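多指ハンドの把持学習、失敗動作の再利用で成功率向上 Nonimano研究チーム

ロボット開発のNonimanoは1月、多指ロボットハンドによる物体把持の新しい学習手法「Hasitz」の評価結果を公表した。遠隔操作で収集した動作データのうち、従来は破棄していた把持失敗の記録を学習に組み込む点が特徴である。

データセットは3,053件の動作記録で構成される。各記録には頭部視点の映像、指関節の角度、手首の姿勢が時刻同期して保存されている。研究チームは失敗した記録を接触前と接触後の2区間に分割し、接触前の接近動作のみを正例として扱った。接触後の区間は、指の閉じ方を補正するモデルの学習に用いる。

対象物は果物や文具などの日用品115種類。形状モデルは事前に与えず、映像から把持姿勢を直接推定する。

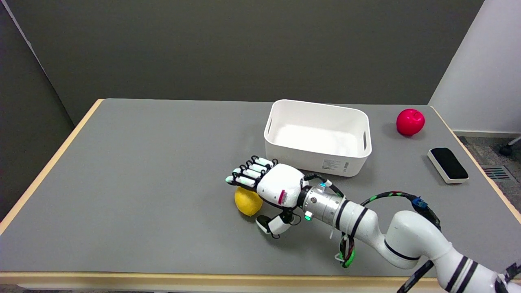

レモンの上に手のひらを下向きにかざす多指ハンド。奥は白い収納容器とリンゴ

評価では、成功記録のみで学習した場合と比べ、把持成功率が6ポイント上昇した。改善は球形に近い物体で大きく、薄い物体では有意な差が認められなかった。主著者のHülya Toprak氏は「接近時の手首角度のばらつきが学習データに残ることが効いている」と説明する。

一方、接触時刻の判定は指関節の電流値に依存しており、軽量物では検出が遅れる場合がある。共著者のErtuğrul Taşdemir氏によると、指先の触覚センサーを併用する構成を検討中で、把持後に容器へ移す動作への拡張も進める。

学習コードは社内での検証を終えた後に公開する予定。動作データの公開範囲は未定としている。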